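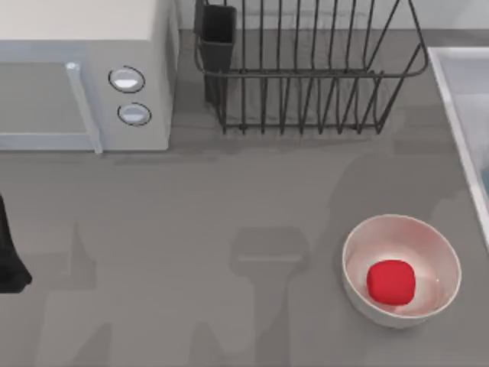

December, bench notes, moisture again

Started before eight to get the balance to myself. Left over from last week: why does the pin meter say the Valdovinos ash is ready when the bowls turned from it go oval on the shelf? My money has been on the meter. Yabsira's has been on me, on the grounds that I'm the one who stores the blanks next to the radiator.

So, no meter today. Cut a slice out of the middle of blank 76, well away from the end grain, brushed off the fluff and weighed it: 252 g. Then microwave drying, lowest power, short goes, door open in between to let the steam out, weigh, write it down, repeat until I lose the will or the number stops moving. The number stopped first, just. Final weight 200 g, the same three times running.

(252 - 200) / 200 = 0.26, so 26 per cent on dry weight. The meter, in the fresh-cut face of the same blank, was happy to call it "furniture ready". The meter's idea of furniture is evidently a fence post.

Went back through the meter's booklet. It has a species setting, and ours was on 9, softwoods. I don't know who put it there. The handwriting on the masking tape over the dial says DO NOT TOUCH and is mine.

Tried it on the right group and it read a good deal higher, though still short of the oven figure. Some of that will be the pins, which only reach the outer layer, and the outer layer has been sitting by the radiator (point to Yabsira). The core is where the water is. Cutting a slice from the middle is a nuisance and ruins the blank, but at least it asks the right bit of wood.

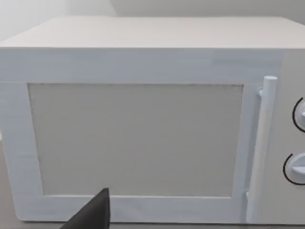 Things to remember for the next slice, as I will otherwise learn them again:

Keep it thin. The first trial piece, not recorded, was thick as a doorstep and had begun to scorch in the core while the outside still felt clammy. Once it has browned the weight is no good, because you're driving off wood as well as water. It also smells like a bonfire in a library and people come in to ask.

Paper towel underneath, changed each time. A soggy towel just gives it back.

Let the piece cool for a minute before it goes on the balance. Warm air rising off it makes the reading wander, and you end up picking the one you like.

Pencil the blank number on the slice before it goes in. Ink from the marker travels.

Yabsira came by at lunch and read all this over my shoulder. She wants a proper oven-dried control before we say anything to Valdovinos, and she's right, annoyingly. A slow oven overnight, same blank, neighbouring slice. If the two agree we can carry on with the quick method and tell them their ash wants another season in the rack. If they don't, I have spent a morning cooking a biscuit of ash for my own amusement.

Kedir asked whether we could just coat the end grain and sell them as "naturally oval". Noted here so that it's on record whose idea it was.

Afternoon: slice from the Drevon sycamore, same routine. Much quicker to settle. Didn't check the balance was zeroed after moving it, so I'm not writing the figure down. Do it again tomorrow with the lid of the balance closed and the window shut.

Moved the remaining ash off the radiator wall and over to the north side, stickers between the layers, ends sealed with the last of the Casura wax. The tin is now empty. I have put the tin back on the shelf, which I know is the thing I complain about when other people do it. Order more.

Still to do: tape off the dial, new label with the right group on it, and a note in the front of the booklet. Weigh one whole blank every week and plot it, so we have a curve to look at and not just my opinion. Ask Brirkum what their kiln charge would be for a small load, and whether they mind bark.

Home Notebook Older entries Newer entries Timber log Search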